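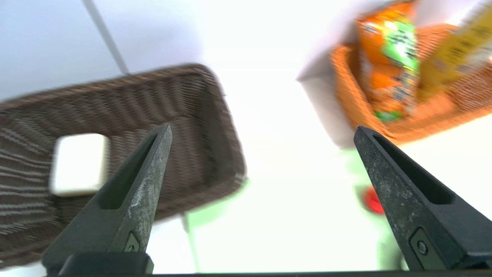

Wrist view at Plovel's Draltstead site: two baskets, one pair of fingers.

I went to the Plovel open day expecting a robot that would bring me coffee. I got a folding stool and a view of a white table where snacks were being put away very, very slowly.

Plovel rents the upper floor of a former piano warehouse in Draltstead, two bus rides from the station and up a staircase built for people with shorter feet. It opens its doors twice a year, in May and again in August. The May visit was the popular one, and I shared it with a school group from Rusthorpe and a man who wanted to talk about lawn mowers.

The business of the place is gathering examples. A person guides the arms through a chore, the cameras record what the arms saw and did, and the recording joins a pile of others from which a learning system is supposed to get the idea. One pass through a chore is called an episode. The target on the whiteboard was 251 episodes of the sorting task, and they had reached 62. The lawn mower man did the subtraction aloud.

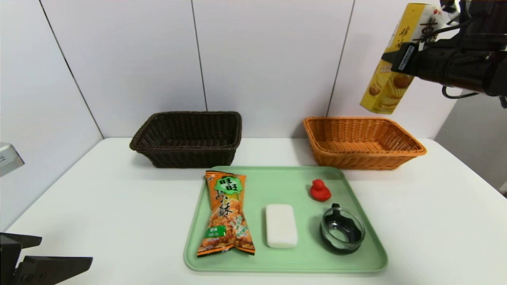 The sorting task: boxed goods to the orange basket, odds and ends to the brown.

Our guide was Nghĩa Văn, who has the patience of someone who moves a rubber duck for a living. Between episodes everything goes back on the mint-green tray, but never in quite the same spots. If the duck always sits in one corner, he told us, the system learns the corner and ignores the duck. I have worked with people like that.

One of the school kids asked whether a bad try gets thrown out. Some do, but a fumble with a decent recovery is kept, as the system has to see how you get out of trouble as well. Jeferson Lacerda, who was running the arms that morning, said his fumbles were all of the highest quality.

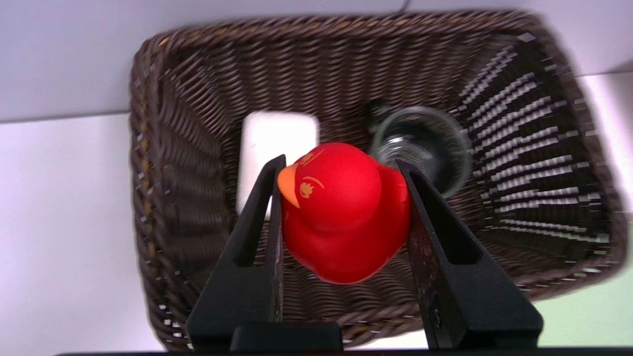
Visitors were then allowed a turn, eight minutes each, on a practice station called Quintana. It has its own table and a set of foam blocks, and nothing done there gets saved, a policy I came to value. The handles are light and the arms follow them closely, but judging depth on a screen is miserable. I closed the fingers on air five times before I got hold of a block, then set it down with great care outside the bin. A girl of perhaps ten took over and cleared the lot.

There is a tea urn by the door and a shelf of leaflets, all of them for last year's visit. Wear flat shoes for the stairs, and sit on the left if you want to see the wrist screens. The last bus back toward the station leaves before the talk ends, so I can't report how the questions went.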